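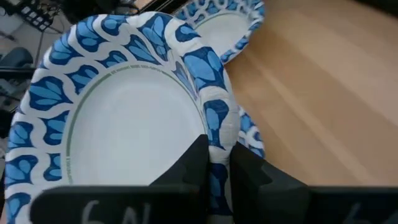

Paper plate with a blue leaf-patterned rim.

Disposable tableware should be sold by stiffness. Packs carry a diameter and a count, and neither figure tells a buyer whether the plate will hold a wet salad. Weight of board in grams per square metre is a better guide, though the shape of the rim matters as well. A deep, pleated rim can make up for thin board.

Cimadik lists its heaviest plate at 400 grams per square metre; Jusen prints no weight at all. Both charge the same for a pack of 28. I would accept a plain load test, with the plate held at one side and the sag given in millimetres. Marwan Boutros has argued that shoppers would ignore it. They read wattage on kettles.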